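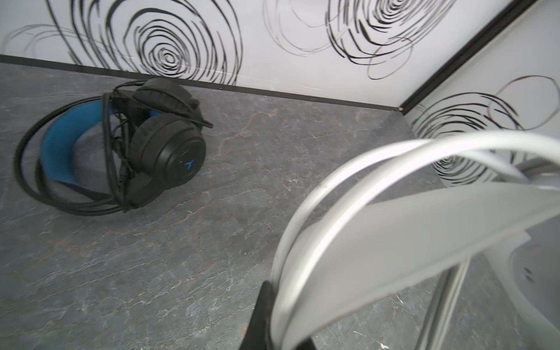 *A black over-ear headset with a blue headband cushion, lying on its side.*

## Setting up the Trolside for quiet practice

Okay, so you've got the pedal out of its box, you've done the power-up from the last section, and you want to play blues at 2 a.m. without waking the house. I wrote this part for myself first (I kept forgetting the order!), so it's laid out the way I do it on my own kitchen counter, with my beat-up Parnton semi-hollow and far too much coffee.

You'll need the Trolside, your guitar, one ordinary instrument cable, wired headphones and the power supply that came with the pedal. A tuner helps, but the built-in one is fine.

1. Turn the guitar's volume all the way down. Both knobs, if you have two.
2. Set MASTER on the pedal to zero and leave the headphones off your head for now.
3. Plug the guitar into INPUT A. Input B is for keyboards and it'll make your pickups sound like they're under a blanket.
4. Plug the headphones into PHONES on the back panel. Push until you feel the click. A half-seated plug gives you sound in one ear only, and I once spent a whole evening blaming the cable for that.
5. Connect the power supply and wait for the green light to stop blinking.
6. Put the headphones on, bring the guitar volume up to full, then creep MASTER up while you pick one open string over and over.

**Caution:** Never plug in or unplug the guitar with the headphones on and MASTER up. The pop is loud and it's right there in your ear. Go back to zero first, every time.

### Getting a blues tone you can live with

The factory presets are a bit shiny for my taste. Patch 27 is the one I start from. It's called Ketcombe Clean in the menu, and it's built like a small combo amp just before it starts to growl.

1. Hold the PATCH knob down and turn it to 27.
2. Set GAIN to 2. Yes, really that low! You want the notes to break up when you dig in and clean up again when you ease off.
3. Turn the MID knob to 9. If you're on a bright single-coil guitar, this is what keeps the top strings from sounding like a fork on a plate.
4. Open the ECHO page and set the delay time to 900 milliseconds, then pull the mix down until you only notice it in the gaps between phrases.
5. Press and hold SAVE until the screen flashes. Let go too early and you'll lose the lot.

**Note:** 900 is long. I love it for slow stuff in a minor key, where one bent note can hang there while I figure out where I'm going next. For a shuffle, turn the echo off completely or you'll be fighting your own leftovers.

### Playing along with a track

The AUX jack takes a phone or a music player, and the track goes straight to the headphones without passing through the amp sounds.

1. Turn the player's volume to the middle.
2. Run a stereo mini cable from the player to AUX.
3. Start the track and balance it with the AUX LEVEL knob. I keep the guitar a hair quieter than the band, which makes me listen harder.
4. If you hear a hum, unplug the player's charger and see if it goes away.

I mostly use the slow backing tracks from the Najjar practice pack, the ones with just bass, brushes and organ. Loop the turnaround and stay on it until your fingers quit arguing with you.

When you're done, bring MASTER back to zero, take the headphones off and then pull the guitar cable. Footswitch assignments are in the next section.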